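Falgate – Datenkarte zum Bildbestand »Gedeckte und ungedeckte Tische in Innenräumen«

Kurzbeschreibung

Falgate ist ein Bestand von 2.960 Einzelaufnahmen, die Tische und ihre unmittelbare Umgebung in Wohn- und Mehrzweckräumen zeigen. Im Mittelpunkt stehen Tischdecken, Tischgestelle, Bodenbeläge und die Lage des Tisches im Raum. Der Bestand wird von der Arbeitsstelle Custico herausgegeben und liegt in Version 2 vor.

Zuständigkeiten

Fachliche Leitung: Hadiza Akinola
Verschlagwortung: Eamon Ó Néill, Brittany Lévesque
Rückfragen zur Nutzung: Mervin Grewal

Umfang und Aufteilung

Für die Verschlagwortung von Textilien und Möbeln sind 2.000 Aufnahmen vollständig bearbeitet. Weitere 433 Aufnahmen bilden den Prüfteil und wurden von zwei Personen unabhängig voneinander erfasst. Die übrigen Aufnahmen tragen bislang nur eine Raumangabe.

Erfasste Merkmale

Tischdecke: vorhanden oder nicht vorhanden, Muster, Farben
Gestell: Material, Farbe, Form der Beine
Boden: Belag, Farbtöne, Markierungen
Umgebung: Treppen, Geländer, Sitzmöbel, Kabel

Erläuterungen zur Erfassung

Muster werden nach ihrem sichtbaren Aufbau benannt. Eine rosa-weiß karierte Decke erhält die Einträge »Karo«, »Rosa« und »Weiß«; eine Angabe zum Gewebe unterbleibt. Schräg auseinanderlaufende, dünne schwarze Metallbeine werden unter »Gestell, gespreizt« geführt, auch wenn die Tischplatte selbst verdeckt ist. Ein Kabel, das an der Tischdecke entlang zum Boden führt, wird der Umgebung zugeordnet.

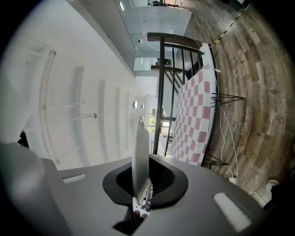

Wird eine Tischdecke als eigener Gegenstand oder als Teil des Tisches erfasst?

Sie wird als eigener Gegenstand erfasst und über das Feld »liegt auf« mit dem Tisch verbunden. Tischläufer und Platzdeckchen werden ebenso behandelt.

Bei Treppen werden Handlauf und Geländerstäbe getrennt eingetragen – ein dunkler Handlauf aus Holz über schwarzen Stäben ergibt somit zwei Einträge. Gelb-schwarzes Markierungsband auf einem Dielenboden gilt als Markierung und verändert die Angabe zum Belag nicht. Ist ein Möbelstück nicht sicher zu bestimmen, lautet der Eintrag »Sitzmöbel, unklar« oder »Gegenstand, unklar«.

Bekannte Einschränkungen

Runde Tische sind unterrepräsentiert. Farbangaben beruhen auf dem Augenschein und sind für einen Abgleich mit Farbregistern nicht geeignet. Die Bezeichnungen der Muster folgen der Hausliste Bergeron, in der zwischen Vichykaro und anderen Karos nicht unterschieden wird.

Pflege

Korrekturen werden gesammelt und jeweils im Januar eingearbeitet. Meldungen sollen die laufende Nummer der Aufnahme, das betroffene Feld und den vorgeschlagenen Eintrag enthalten.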